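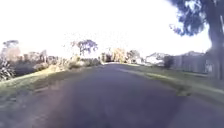
# Buchanan Road: surface and verges

Paved and unpaved stretches of the road. The posted notes cover surface type, edges and planting. The paved lane carries no centerline.
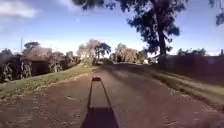
*Packed dirt and fine gravel, reddish brown. Loose grit, faint ruts, irregular edge at the left verge.*

Verge width varies on both types. The asphalt has no raised curb on the left, so the grass edge stays soft — trimming is due every 12 weeks.
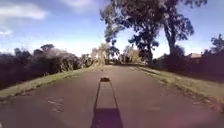 Gunnlaugur Ingvarsson asks that the hedges be cut back before the patching starts, with the first 300 feet done from the Curkar end.

Patching material is held at the Flisteck yard: 80 bags, enough for the paved section only. Regrading of the gravel is listed separately.
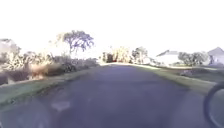
Grading dates will be added to the same list, along with the hedge work.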